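31st March

Gripper comparison, sim side. Greer wanted this done before the Zidden hand ships back, so I spent the whole morning on it and skipped the standup (sorry, Katia!).

Setup is the same as last time: wrist camera off, fixed overhead-ish view only, same controller gains for both grippers. I ran 80 episodes each with the Stenano fingers and the Lo Presti ones. The Stenano pair is the narrow tapered one and I still like it better for flat stuff — it gets under edges where the Lo Presti pads just shove things along the counter. On anything chunky they're close enough that I wouldn't argue with Heather about it.

Weird thing: 4 episodes on the Stenano side stalled before the approach even started. Arm up, fingers shut, no open command in the log at all. I reran 2 of them with the same seed and got the same stall, so at least it's repeatable.
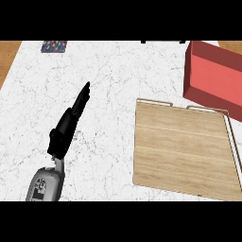 My money is on the marble texture. All that veining gives the depth estimate fits, and Cinzia saw something similar on Tatum back in September with a speckled floor. Going to swap in plain gray tomorrow and leave everything else alone, tray and red box included, or I'll never know what fixed it.

Also need to ask Natalina if the open command can time out silently. I looked in the controller code for a bit and got lost in the retry logic.

Logs are in the usual folder, under stalls.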